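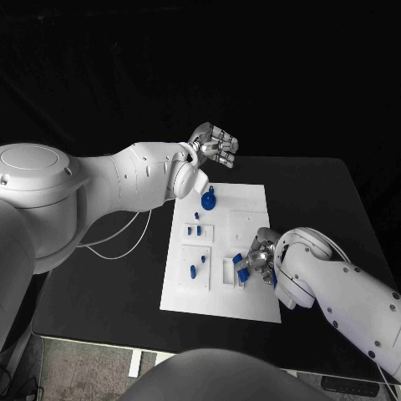 Welcome to the blue parts page! I've been promising Ffion a proper gallery for ages, so I finally sat down and sorted one out. I make small things for the workshop, mostly connectors and spacers and odd little bits that hold other bits together, and after a long spell of printing everything in gray I gave up and bought a big batch of blue. Best decision I've made all year. Gray parts on my bench just vanish, and I've swept more of them into the trash than I'd like to admit. Put a blue one with two wider ends over a black table and a white sheet, though, and you can spot it from the doorway. It's the brightest thing in the room!

The sheet is a habit I picked up from Hywel Ellis (not Hywel Voyle, who works straight on the tabletop and loses things constantly). I lay it out lengthwise down the middle and keep the parts on it while I'm sorting, then when I'm done I pick up the ends and tip everything back in the tub. Plain paper works fine. I've tried fabric and the little pieces snag.

The black curtain stays up too. It cuts the glare from the window, and it hides my shelves, which are a disgrace.

I've made 80 of the two-ended ones so far and they're my favorites to handle, a good size for the fingers and easy to tell which way around they go. Zuleica wants hers in green next. We'll see! If you'd like a few for your own bench, leave a note on the Landodow message board and I'll set some aside.

Page last updated 24 July 2018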